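Rendatton Facilities Service Desk
Ticket category: Laundry and Linens
Subject: Table linens returned from Staluvero laundry room with stiff finish and gray marks
Opened: 01/07/2022
Priority: Normal
Status: Closed, with follow-up

Reported problem

The Kravchuk dining hall reports that tablecloths washed on site are coming back stiff, with faint gray marks along the folds. The marks are not present when the linens are sent down. Napkins from the same loads are not affected. The dining hall has set the marked pieces aside and is using reserve stock for the time being. The reserve stock will not cover a full service if the problem continues.

Equipment and supplies involved

Washer 3, front-loading, Staluvero laundry room, ground floor.
Flatwork ironer, same room.
Liquid detergent supplied by Istutitz, fed by the wall-mounted dosing pump.
Linens are cotton and cotton blend, mixed patterns and plain.

First response, service desk

The request has been received and assigned to the laundry equipment group. Please continue to keep the marked linens separate and do not rewash them until they have been inspected. Please also confirm whether any linens washed in the other machines show the same marks.

Reply from dining hall

Linens from the other washers are soft but also show the marks after ironing. Only the linens from Washer 3 are stiff. The plain cloths look worse than the printed ones, although both are affected when held up to a window.

Log entry, laundry equipment group

The reply above suggests two separate faults, and they are being handled as such.

Stiffness. The dosing pump for Washer 3 was tested with a measuring cup. The pump was set to deliver 8 ounces per load and delivered 16. The control card had been returned to its factory setting when the pump tubing was last replaced, and the new setting was never entered. At that dose the final rinse does not clear the detergent. Suds were still present in the drain trough at the end of the cycle.

Gray marks. The padding on the ironer roll was found to be worn at one end, and the guide tapes had picked up residue from the bed. The residue transfers to the cloth where it is doubled over. Napkins are fed through the other end of the roll, which explains why they have come out clean.

Actions taken

Pump setting corrected and tested over three loads. Delivery was correct each time.
Washer 3 run empty on the hot cycle, twice, with no detergent.
Ironer allowed to cool, bed cleaned and waxed, guide tapes replaced.
Ironer temperature lowered to 300 degrees pending delivery of new roll padding.

Instructions for rewashing the marked linens

Wash on the warm cycle with no detergent and one extra rinse. Do not add fabric softener, as it will seal in what is left of the detergent. If marks remain after the first wash, apply a small amount of plain dish soap to the mark, leave it for ten minutes, and wash again. Printed cloths should be tested at a hem before any spot treatment. Do not use bleach on printed cloths at any time. Dry on low heat and remove while slightly damp.

Reply from dining hall

The set-aside linens have been rewashed as instructed. The stiffness is gone from all of them. Two plain cloths still show a light mark near one corner and have been moved to kitchen use. The printed cloths have been returned to the regular shelves. Please advise when the roll padding is expected.

Final entry, service desk

The padding is on order and is scheduled for installation in August. Until then, tablecloths are to be fed through the sound end of the roll, one at a time, and the bed is to be wiped down once it has cooled at the close of each shift. The pump setting has been written on a card and posted inside the pump cover. Any change of tubing must be followed by a measured test, recorded in the laundry room log.

This ticket is closed. A separate ticket has been opened for the padding installation, and further reports of marked linens should be added there.

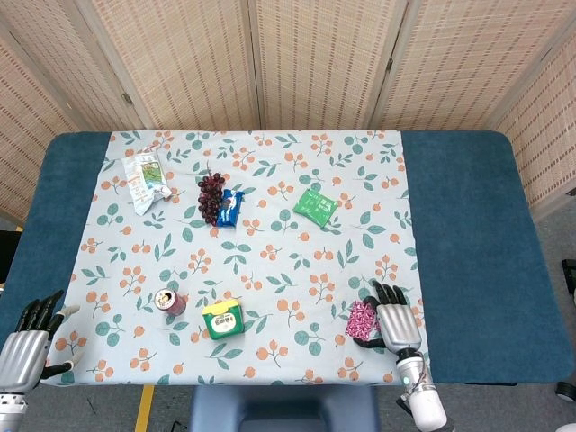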